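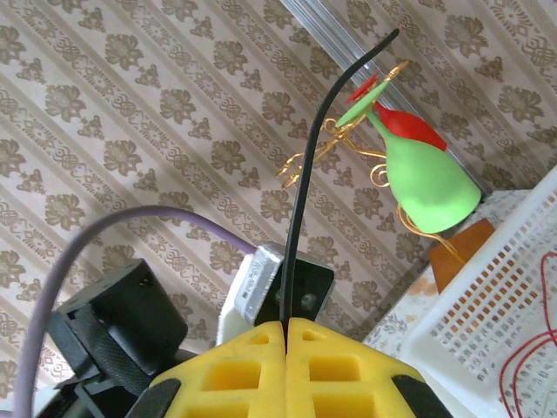
Keegan Boychuk wrote under my last post that I should stop worrying about the number of demonstrations and look at how much each one differs from the others. His group had 1000 recordings of one task, he said, and the policy still failed when a basket was turned by a hand's width. I read this comment several times during the week. I think he is right, but I want to explain how it looks from my side, where every recording costs a person some minutes and a part of their patience.

Our task sounds simple when you say it in one sentence: pick up a cable and put it in a basket. A child can do it. For a learning system it is a difficult thing, because a cable has no fixed shape. You grip it at one place and the rest of it goes where it wants. Two recordings that begin from almost the same position can look very different after a moment. With a box or a cup this does not happen so much.

In the first month I wrote a protocol with fixed starting positions. I was proud of it, I must admit. Every cable had its place and every basket had its place. Benedita Mota and I collected 410 episodes in this way, and the model trained on them was very sure of itself and mostly wrong. It had learned where the cable usually is. If we moved the cable a little, the gripper closed on the air in the old place, and then it carried this air to the basket with great care.

So now we change things. After every 20 episodes the operator has to move something: the baskets, the cables, the objects which have no role in the task. Benedita calls these last ones "the furniture." I do not give a list of positions anymore. I only ask that it should not look like the block before. People are not very good at being random, and after some time each operator has his own habits. Dale always ends with the things in one line. Brayden Lavoie puts everything near to himself. With three operators the habits are at least different habits.

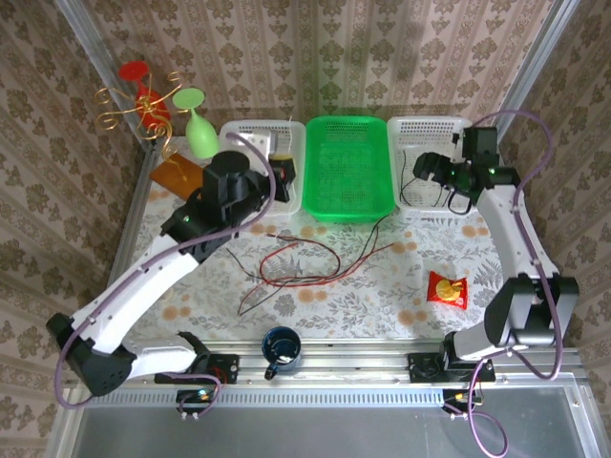 Pludovside, January

The two arms are running again after the break, and we have started the part with many cables lying together. I was afraid of this part. When the wires are in a tangle, the operator must first decide which one to take, and this decision is not written anywhere in the data. We record the joint positions, the gripper opening and the camera views. Why the person chose the red wire and not the black one, we do not record.

Colleen Melnyk proposed that the operator says it aloud and we keep the sound. We tried it for one afternoon. The people became slower and also a little shy, and the movements changed. They made small stops in the air while they were searching for the words. I did not want to teach the model these stops, so we went back to silent work, and now the operator types a short note after the episode – two or three words, for example "top one first" or "nearest end". I do not know yet if it will be useful in training. It is cheap to collect, in any case.

Another question is what to do with the bad episodes. In the fixed protocol I deleted each one where the cable fell or the grip was on the wrong place. Now I keep them if the operator corrected the mistake inside the same episode. A cable that slips and is taken a second time shows the model how to come back from a problem, and this was missing from my first set completely. The episodes where the person gave up go to a separate folder called "renaud", for historical reasons that I will not tell.

The wrist camera remains my favorite one to review. From the side view I can see which arm does what, but the quality of the grip I can judge only from near. Is the cable between the tips, or is it on the edge of one finger? I look at the last moment before lifting and mark it with a number from 1 to 3. It takes the whole evening sometimes, and my tea gets cold.

Keegan asked also for the share of episodes with both arms moving at the same time. I have not calculated it. I will do it when the present block is finished and put the answer under his comment.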